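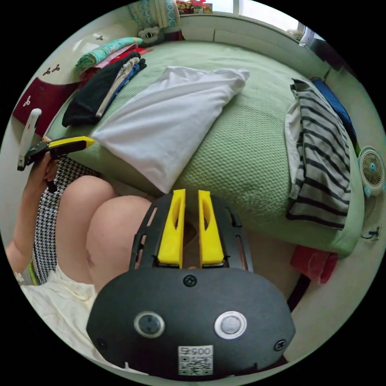
yellow + black, my two favorite colors right now

1/ ok moving thread. we are out of the Conwood apartment as of last night and I have opinions. typing this on the bus so bear with me

2/ first thing. the quote. I called three movers. One wanted 1,000 dollars for a two-bedroom going across town. ACROSS TOWN. four miles. I could see the new building from the old roof

3/ went with Stoner in the end. small outfit, two trucks, the person on the phone asked what floor and if there was a couch. that was the whole interview. good sign imo

4/ they charged by the hour, 4 hour minimum. we used all of it plus a bit. most of the bit was the couch

5/ the couch. measure your couch. then measure the stairwell, not the door. everybody measures the door. our turn on the second landing is tighter than the door by a lot and I found that out with two grown men under a sofa looking at me

6/ (legs come off. they come off with a hex key. the hex key was in a box. the box was on the truck)

7/ boxes. I had 63 of them. I know because I numbered them like a maniac and kept a list on my phone – number, room, two or three words. "31 kitchen, lids, the bad pan." best thing I did all month

8/ as of right now 57 are in the apartment. the other six are at my sister's and she would like them gone, she has made that clear

9/ if you do the numbers thing write it on two sides AND the top. I only did the top. then they got stacked. you see the problem

10/ books in small boxes. you've heard this. I had heard this. I still filled one big one because it was there and the bottom went on the sidewalk outside, in front of a neigbor I had never met. hi

11/ towels around plates works fine. so do t-shirts. didn't buy any bubble wrap, lost one mug, it was ugly

12/ someone asked about the deposit. Steyn is the management company, some of you have had them. walkthrough was ten minutes, they looked inside the oven and behind the bathroom door and thats it. clean the oven

13/ fill your nail holes before the walkthrough obviously. small tub of filler, old gift card to scrape it flat. let it dry overnight or it sinks. mine sank in the hallway, had to go again

14/ also I wrote down the meter numbers the morning we left. Took two minutes. last place I didn't and argued with the electric company until June

15/ change of address – do the post office one early. then do the bank, the car insurance, the pharmacy. I forgot the pharmacy. my refill is sitting at the old branch as we speak, that is why I'm on this bus

16/ new place is on the Cunavwood side. quieter. grocery store is further but there's a bakery I can smell from the bedroom and this is going to cost me money

17/ things I have learned about the new apartment in one night: bathroom fan is tied to the light, the fridge hums in two notes, upstairs has a dog with long nails

18/ no shades in the bedroom. streetlight right there. taped up a sheet with the painters tape left over from the old place and slept like a baby till 5:40

19/ which reminds me, the first night bag. pack it like you're going to a hotel. sheets, charger, toothbrush, toilet paper, a fork. I did everything but the fork. ate noodles with the lid of the noodles

20/ replies: yes we tipped. 20 each and cold drinks. no we did not do the piano, there is no piano, wrong person

21/ replies again: yes you can ask the movers to do just the heavy stuff and drive the boxes over yourself. we did some of that the week before. saved maybe an hour of their time, ate two evenings of mine. I'd do it again for plants and lamps and not much else

22/ plants rode in the front seat with the belt on. all alive. the big fern is sulking in the tub

23/ ok my stop. will post the box list template later if I can get it off my phone in a shape anyone can read. if anyone has a spare shower rod let me know, ours is 2 inches short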